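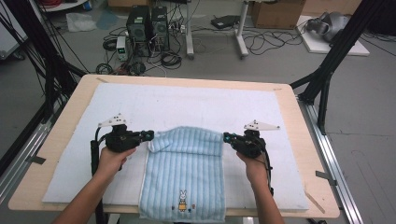 Towel season

I joined the Clestcombe robotics club to build something with wheels. It is January and I fold towels.

Our project this term is called Ciniven. The idea is that a person holds a gripper in each hand, folds a towel, and the recordings go to a two-armed robot that will eventually learn to do the same. The arms are still on order, so for now the person is the whole robot, and on Tuesday nights the person is often me.

The club bought a light blue towel with a little embroidered bunny in a yellow dress at one end. I assume it was on sale. I have spent more time looking at that bunny than at some of my relatives. She gets to lie flat near my end of the table while I take hold of the far corners, bring the top over, and try to get the band straight. Then I open it all out and do it over.

If you have never folded laundry with a gripper in each fist, try it with salad tongs. Your fingers know a huge amount about cloth and the tongs know none of it. My first evening I grabbed the felt-like pad along with the towel and pulled the lot toward me. The pad is taped down now.

The goal is 356 good folds before the Wanex student meet. A good fold means both corners held, no dropping, no regrabbing, and no talking to the bunny, which somebody put on the checklist after listening to the audio. We had 100 by the end of last week. Then we went through them and threw out 17, mostly mine. I have a habit of tugging the left corner at the last second to get rid of a wrinkle, and apparently we don't want a robot that fusses.

The other club going to the meet, Tennant, is doing cups. Cups! A cup stays where you put it. I have tried to raise this at meetings and been told that towels are "more interesting," always by people who are on the software side and sit down for a living.

My record is 8 clean ones in a row. I was going for nine when a cable caught on my sleeve, and I said a word that is also now on the checklist.

At home my own towels are in a heap on the dryer. I walked past them twice tonight. Next session starts at 6:30, and I've been asked to bring snacks and leave the left corner alone.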